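Kapitel 3
Greifer im Eigenbau

Ein Parallelgreifer für den Werkstatttisch muss leicht sein, sich nachdrucken lassen und kleine Teile ohne Kraftsensor halten. Der Aufbau in diesem Kapitel folgt dem Bausatz Buvness, die Ansteuerung übernimmt die Platine Kragh. Behandelt werden Fingergeometrie, Getriebespiel und Belag — in dieser Reihenfolge. Der Prüfzyklus umfasst 2000 Schließvorgänge, die Haltekraft beträgt bis zu 10 N.

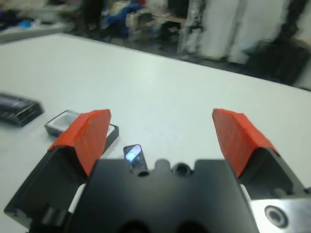 Der Reibwert des Belags bestimmt, welche Anpresskraft der Antrieb aufbringen muss. Glatte Druckteile erreichen ihn selten. Die rotorangen Beläge sitzen deshalb nur vorn an den Fingern, die Flächen einander zugewandt. Falten im Belag verkleinern die Kontaktfläche und sind bei der Rechnung in Abschnitt 3.1 zu berücksichtigen.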